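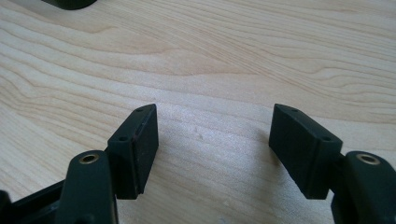 How often do the finger pads need replacing? Every 1,056 cycles on paper, and whenever Els starts swearing at it in practice.

August, bench notebook, hand gripper no. 3 (the Jerkton one)

Picked this up after lunch with the complaint "drops washers, sulks." Opened and closed it a few dozen times over the table. It did not sulk for me. It did close a hair late on the left, and you could feel the trigger go slack for the last bit of travel before the fingers met.

The pads on the tool are still the old style: a thin reddish-brown rubbery layer against the black block, two small holes on the top face of each. The Grasso drawing has a third hole at the heel, so do not work from the Grasso drawing. I have written this in the notebook before. I am writing it again for whoever tore that page out.

Order of work, for next time:

Wipe pad faces with alcohol, lint-free cloth, let them sit. The blue shop towels leave fuzz, and the fuzz ends up looking like a calibration problem.

Both pads off. Two screws each, top face. The lower left one was tight enough that I went and got the good driver from Ming-te's drawer. Returned it. Ming-te, if it is missing, it was someone after me.

Check the brass inserts in the mounts. We had one spin in its hole in the spring, on no. 1, and that cost Viola most of an afternoon with a soldering iron and a mount that smelled like a toy fire. Ran a screw in and out of both on this one by hand. No wobble, no grit, threads fine. Left alone.

Linkage. Found it. The left pivot pin had walked out a little way and was letting the finger lag. Pressed it back, one small drop of the retaining compound, wiped the excess before it could get into the bearing. The excess always wants to get into the bearing.

New pads on. Started all the screws before tightening any of them. Last time I tightened as I went and spent a while admiring a gripper with one finger pointed at the window.

Closed on a feeler strip at the tip and at the heel. First try had the tips biting and the heel doing nothing whatsoever. Backed off the right pad, squeezed gently on the flat gauge block, retightened. Strip now drags the same at both ends, or the same as far as my fingers are concerned. Veronica says fingers are not an instrument. Veronica is welcome to do the next one.

Zeroed the opening sensor after that. Fully closed first, then fully open, then closed again, in that order, because the Hevex software takes the first reading as gospel and will happily decide that open is closed. Readback at full open is 434 counts. The card taped inside the lid says anything over 420 passes, in handwriting none of us will own up to.

Test picks: 12 washers off the bare table, one after another, slow. Got 11. The one I lost was at the far end of the grain where the tabletop has a slight dip, and I would like to blame the dip. Did another 12 nearer the middle and got them all. Calling it good with a note.

The note: the trigger return spring feels weaker than the one on no. 2. Did not change it. There are no springs in the drawer marked springs. There are a lot of O-rings in the drawer marked springs. Beca has an order going out to Purnholm and I asked her to add some, the short ones, and to get more than 12 this time so that we are not doing this again before the holidays.

Left to do:

Spring, when they turn up.

Re-check the left pin after a week of use. If it has moved again, the bore is worn and it wants a new link, not more glue. I am saying this now so that I can't talk myself into more glue.

Someone with scissors and a free minute, please relabel the drawers.

Cycle counter reset to zero at 4:40 pm. Old count read well past 1,056, which tells you how closely we follow our own rule. Old pads are in a bag on the shelf with the number written on it. Please don't put them back on anything. They look fine, and that is how they got onto no. 1 in the first place.

Added later, different pen: Els took it out for an hour. No swearing reported. She says the right finger "feels new" and the left "feels repaired." I have asked for that in counts.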